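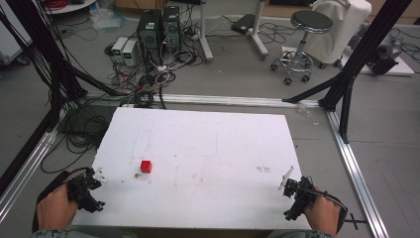

*Fig. 1. Small red cube on a white tabletop, two hand-held grippers.*

## Session 6 – Returnable crates, pool size and loss

Carry-over from last time: one-way packaging is bought per shipment, returnable is bought once and then has to be found again. Most of today is the finding again part.

**Terms** (Amaral's reader, ch. 3, uses slightly different ones, go with these)

- *Trip* – out full, back empty. One way is half a trip. Don't count it as a full one.
- *Cycle time* – days from dispatch until the same crate can be dispatched again. Includes washing and repair!
- *Float* – everything that isn't in the yard
- *Shrinkage* – crates that never come back. Lost, broken at the customer, or turned into shelving

**Pool size**

crates needed = crates shipped per day × cycle time in days + spare

Spare is usually set by whoever shouts loudest. Better: look at the worst week of the year, not the average one. For Ó Flaithearta that's in May, when the growers all start at once.

**Worked case: Broller**

Pool owned: 400 folding crates.
Dispatched in the month: 234
Back by closing: 197
Outstanding: 37, so 15.8% of what went out

Outstanding is NOT the same as lost. Half the room mixed these up last year. A crate sent out on the last Monday with a two week cycle is just on its way. Need the dispatch dates before you can say anything about shrinkage. Write "outstanding" in the exercise and only write "lost" if it's past the agreed return period.

Voß would charge a deposit from day one. Nagano's view is the deposit just moves the paperwork to the customer, and they hold crates back untill there's enough for a full truck anyway. Both positions are fair in the exam, give a reason.

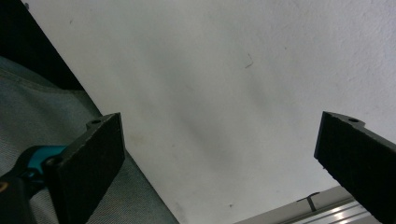
*Fig. 2. Black padded gripper fingers, open.*

**Folding vs. rigid**

- folding: cheaper trip home, more empties per truck, hinges wear out
- rigid: stronger stack, but the return truck is mostly air
- nesting: in between, no lid unless it's a separate one (which goes missing)

Short distance – rigid often wins. Do the sum both ways before you pick, the break-even moves a lot with diesel.

**Tracking**

Painted number, barcode, or tag. Carance still stencils theirs by hand and it works becuase they have one customer. Zikgate scans at the gate only, so a crate that leaves by the side door doesn't exist.

**For next time**

1. Redo the Broller case with 281 dispatched, same number back. Outstanding in crates and in percent.
2. Half a page: who should pay for repair, owner or user?
3. Read Phelan on pallet exchange, skip the appendix.

Hand in to Colm Mac Carthaigh's tray, paper please.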